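Holroyd Tabletop Notes

Welcome, and thank you for stopping by! This is a small collection about one pale tabletop.

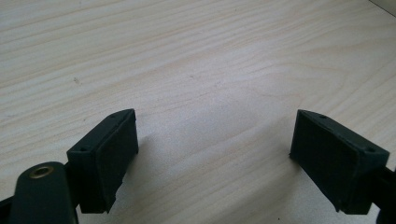
Files are grouped by session, 14 in all, and each has a short plain text note beside it. Please read the note first (they are brief, I promise), as the naming changed in June and I never did go back and fix the older ones.

The grain runs in long, gentle curves, and there is a tiny dark speck toward the left that I have grown rather fond of.

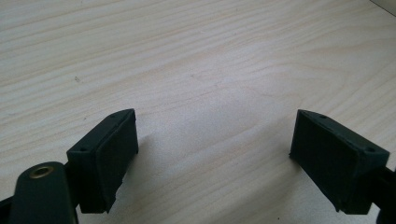
If you add a session, use the next free number and leave the old folders alone. Corrections are very welcome, even little ones about spelling.

Last updated: Wed 21 October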